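Nunderham Community Rooms
Display and Snack Table: Monthly Inspection, June
Room: Darklow Room, ground floor
Inspected by: Chak-lun Yen
Countersigned: Damir Krasniqi

1. Table

1.1 Top level and stable under hand pressure. PASS
1.2 Surface free of cracks and lifting edges. PASS
1.3 Feet locked. PASS
Comment: rear left foot was stiff. Lubricated during the visit.
1.4 Clear walkway on the door side, minimum 700 mm. PASS

2. Basket

2.1 Rim intact, no broken ends standing out. PASS
2.2 Base sits flat. PASS
2.3 No splinters inside. Check by running a cotton cloth over the weave; any snag is a fail. PASS
2.4 Load label attached. FAIL
Comment: label missing. Replacement to be taken from the Kondbridge stores, shelf 51.

3. Fruit and decorative items

3.1 Artificial fruit kept separate from edible fruit. See comment.
3.2 No single berries or grapes detached from artificial bunches (choking hazard, under-threes group). PASS
3.3 Nothing placed where it can roll off the table. See comment.

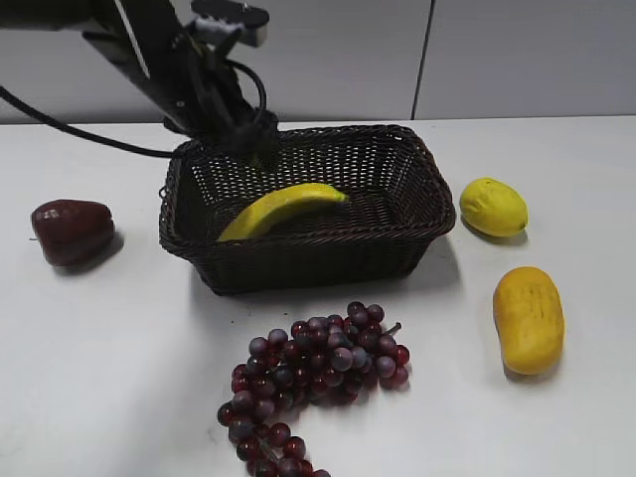

Item 3: wicker basket with banana inside; grapes, lemon and other fruit on the table top.

Comment on 3.1: the bunch of grapes is artificial and lies in front of the basket. Decorative items are to carry a green dot on the underside. The dot on the grapes was worn and has been renewed.

Comment on 3.3: the lemon and the longer orange-yellow fruit are outside the basket, to the right, and the dark red bell-shaped one is to the left. Round items should go in the basket when the room is closed. Advisory only, no fail recorded.

4. Cleaning

4.1 Table wiped with neutral cleaner before each session. PASS
4.2 Basket brushed out weekly, weave included. PASS
4.3 Artificial fruit washed at no more than 60 degrees and dried before return. NOT CHECKED
Comment: wash log not in the folder. Damir to locate.
4.4 Cleaner stored in locked cupboard. PASS

5. Actions

Load label for basket: C. Yen, before next inspection.
Wash log returned to folder: D. Krasniqi.
Advisory on 3.3 to be read out to session leaders.

Form 88, sheet 1 of 1. Keep with the room folder.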